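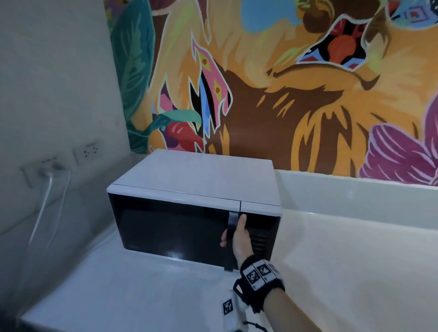
How to calculate the pick rate of a small warehouse

Many owners of small warehouses ask me how fast their pickers should work. Before I can answer, I always ask what the pick rate is today, and most of the time I get a feeling instead of a number. In this tutorial I show the method that we use at Monda. You need a spreadsheet, your order records and one quiet afternoon.

What you need before you start

Export the order lines for one normal month. We took April, when we had no sale and no stock count. Each row should have the order number, the item code, the quantity and the time when the line was confirmed. If your system does not save the time per line, the start and end time of each pick list is enough.

You also need the hours that people were really picking. The hours on the payroll are too high for this purpose, as they include breaks, receiving and cleaning. Tuva Tveit, who plans our shifts, keeps a simple sheet with one column for each task, and I copy the picking column from there.

Step 1. Clean the data

Delete the canceled orders. Delete the returns too, if your system writes them as negative lines. Then look for lines with the same order number and the same item code. Often this is a correction made by the picker, and it must be counted as one line.

Step 2. Choose lines or pieces

Decide what you will count, and write it at the top of the sheet. A line is one visit to one location. A piece is one unit taken from it. If a customer orders 500 screws in a single bag, it is one line, and I would also call it one piece, but not every system agrees with me. For small parts I recommend lines.

Step 3. Divide

Divide the number of lines by the picking hours. Our result for the month was 63 lines per hour. Please do not compare this with your own number too quickly — our aisles are short and almost all items are light.

Step 4. Split the result by zone

Make the same calculation for each zone. The average can hide a lot. In our case the mezzanine was much slower than the ground floor, and the reason was the stairs. We moved the fast items down and left the Grønli spare parts upstairs, where they are needed only now and then.

Step 5. Repeat it

Use the same definitions every month, also when you do not like them anymore. If you change from lines to pieces, start a new sheet.

A common mistake

Do not publish the rate for each person on the wall. We did this for two weeks. The rate went up and the picking errors went up with it, so we took the list down. Now we look at errors and speed in the same table.

Last updated 7 Jul 2019 by Czesław Walczak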